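Blog > Tinkering > Old Computers

The Goledex blog
Posted in October by Yadav

So the old Dell is finally open! I've been putting this off since summer, when I paid 22 dollars for it at the Santhorpe swap meet and then parked it behind the door.

The side panel gave me more grief than anything else (I was pushing the wrong way, of course). After that it went pretty fast - memory out, then the processor, and I left the socket bracket standing up so I'd remember to look at the pins with a good light. I love the blue latches on the drive cage. You just squeeze and pull, no hunting for a screwdriver.

The power supply stays in for now, and so does that nest of yellow, orange, red and black cables. I've got a 500 GB drive saved for this one, and I still need to order memory. If anybody has a favorite way of tidying cables in these cases, I'm all ears!
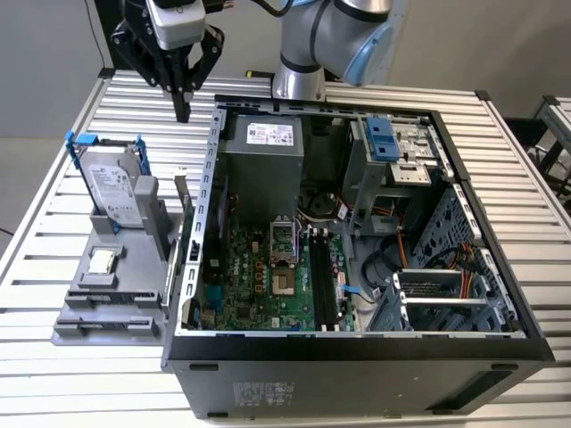 The Dell on its side, socket open and both memory slots free

Contact | © Goledex | Back to top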